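Thursday
Posted by Jasmina Kos
3 comments

Kitchen sim, rules of the house, second go at writing them down

OK so I promised Boris I'd put the teleop and sim rules in one place, and since I spent the whole morning tripping over the fact that we don't have them in one place, today is the day. This is half notebook, half draft. Please scribble on it.

What set me off: I pulled the Takon export to start training and it says 2,501 episodes. Hrvoje's sheet says 2,207. I figured one of us had a typo, went and looked, and no, we're both right! His number is after he threw out everything with a joint limit warning in it, mine is before. Neither file says so anywhere. So if I'd gone ahead and trained on mine and he'd trained on his, we would have sat in the Grallivix meeting comparing two success rates that had nothing to do with each other. I've been there before and it's a miserable afternoon.

So, rule one, and I feel strongly about this one: every export gets a text file next to it saying what was dropped and by whom. Two lines is fine. I don't care about the format, I care that it exists. (Rokeya wants YAML. Rokeya can have YAML.)

Rule two is about resets. We had been letting the operator hit reset whenever they felt like it, and some of us – me, mostly – got into the habit of resetting early when an approach looked ugly. That means the ugly approaches never make it into the data, and then we all act surprised when the policy has no clue how to get out of one. From now on you finish the episode or you let it time out, and if it was a failure you mark it as a failure. A failed episode is still worth keeping. Valbona went through the old ones and marked them by hand, which took her most of two days, and I owe her lunch.

Rule three, speed limits stay on in simulation. I know, I know. Nothing can get hurt in there. But the scripts get copied over to the real arm, we all know they do, and the one with the limits commented out in March was sitting in the shared folder for a week before Boris spotted it. I'd like the sim config and the hardware config to read from the same file, so there's only one place to get it wrong. Hrvoje thinks he can do that without touching the Bakhtiari driver. I hope so, last time we touched it I lost a weekend.

Rule four, the clearance above the counter. We've been arguing about this on and off. I'd like every episode to start from the same home pose, well up and away from the objects, and then have a slow zone for the last bit before the fingers get near the surface. At the moment the start pose is wherever the last person left it, which is great for variety and terrible for knowing what you've got. If we want variety then let's randomize it on purpose, and write the seed down.

I had the kitchen layout running all afternoon with the Franka, mainly to look at how the slow zone ought to be drawn.
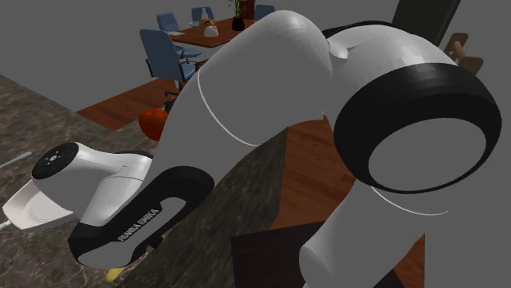

My feeling now is that a flat slab over the whole counter is good enough to begin with. Boris would prefer a bubble around each object and he's probably right in the long run, but a bubble needs us to trust the object poses, and after the Zondlow assets came in with their origins all over the place I don't, not yet. A slab is dumb and I can check it by eye. Let's do the slab, run 10 episodes each with it, and see who complains.

One more thing on viewpoints. Please don't move a camera in the middle of a batch! If you need a better look, open a second view and leave the recorded one alone. I found a stretch where the viewpoint jumps and then everything after it is from the new spot, and I can't tell if that was a test or if somebody just nudged it. With those pulled I'm down to 1,987 that I'd be happy to train on, and yes, there is now a text file next to it.

Still open:
- who signs off on a config change (I'd say anyone except the person who made it)
- timeout length, Valbona says ours is too short for the stacking tasks
- do we mark partial successes or is that asking for trouble

Hrvoje, could you look at the shared config before I start the long run? I'm holding off until you've had a chance. Meanwhile I'm going to go rename my folders, which are a disgrace.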